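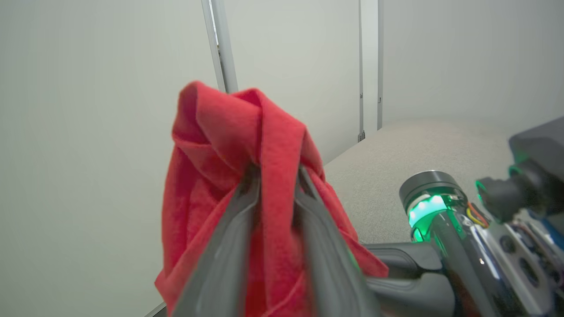

Laundry thread! I have been folding towels for most of my adult life and I finally got good at it this winter, so I'm putting it all in one place while the dryer runs.

1/ The whole thing started in February when I cleaned out the hall closet and found 30 towels in there. We are a household of two. Some had been squashed at the back so long they'd taken on the shape of the shelf.

2/ I kept 20. The rest went to the animal shelter on Dankwa Street, and they were thrilled (call yours first, ours takes towels and fleece but no pillows).

3/ OK, folding. Start by finding one corner. Just one! Pull it out of the heap, run your fingers along the hem until you hit the next one, and now you've got a short side. I used to grab the middle and shake and hope, and I'd end up with a lump every time.

4/ Give it one good snap before it touches the table. Like you're cracking a whip – a very soft, very fuzzy whip. Half the wrinkles go right there.

5/ Bath towels: in half the long way, then thirds. Hand towels: thirds the long way, then in half. Little cleaning cloths: quarters and done. I refuse to do anything fancy with a rag that's going to wipe down a stove.

6/ The folded edge faces out on the shelf. I know everyone says this. I ignored it for years and then I tried it and the closet looked like a hotel!! You can pull one out and the pile stays up.

7/ Color coding has been my favorite part. Red is for the kitchen, blue is for the bathroom, gray is for the car and the dog. My other half, who has never once asked where a towel goes, now puts them away without a word from me.

8/ One warning on red. Wash it by itself the first few times. I have a set of pillowcases that used to be white and are now the color of a strawberry milkshake, and I've decided I like them, but still.

9/ Microfiber gets its own load, too. No fabric softener, low heat, and keep it away from cotton towels or it comes out wearing all their lint. Fleece is the same deal at our house.

10/ For baskets I'm using two of the tall Satico ones. I had a Gotgate folding hamper before that and it was fine, I just kept catching my sleeve on the handle.

11/ Someone asked about the shelf dividers after my last closet post. Dastix, the clip-on kind. They slide a bit on my painted shelves so I stuck a strip of rubber liner under each one and they haven't budged.

12/ My sister and I timed ourselves on a full basket, because of course we did. I came in at 285 seconds. She beat me and would like everyone to know it. We're doing a rematch with fitted sheets and I'm already nervous.

13/ Also I just noticed this account passed 2,000 followers, and it's mostly posts about linen closets?? I love you all. Tell me how you fold your hand towels, I want to hear every method.

14/ Dryer just buzzed. Sheets are next – going in!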